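Narna is a small after-school center on the second floor of the old Plakska bakery, and we love being here! Caroline Massawe opened it with 11 kids and one long table. Today 683 families have come through, and the table is still in use (wobblier now).
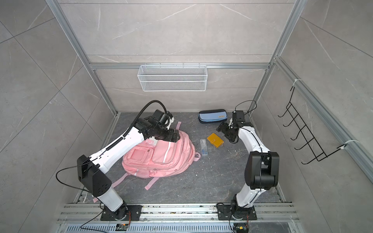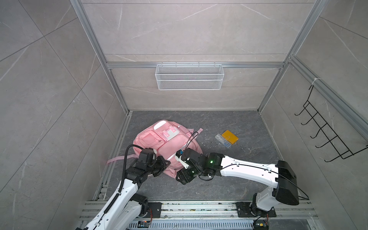

Afternoons start at 3:15 with a snack, then homework, then whatever the group is crazy about that month. In March it was kites – so many kites. Older kids can join Warnska, our reading club, which has 37 members and a very loud book vote.

Come by and say hi!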